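Supervised contact hours, Nesthorpe

tirari_fc
The February notice reduces supervised family contact at Nesthorpe to 4 hours per month. Foster carers were not consulted. I request that the change be withdrawn.

Mervin Girard
The limit applies to new arrangements only. Existing plans remain in force until review. 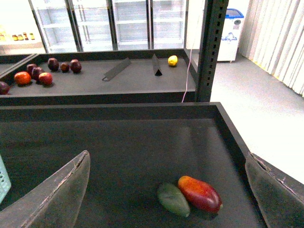

Two mangoes on a dark gray tray.

teoh50
I must disagree with Mr. Girard. Our plan was shortened without a review, and the children were told the same day.

Mervin Girard
Please send the plan reference to the Juresholm office. Any plan changed without review will be examined.

tirari_fc
My request stands.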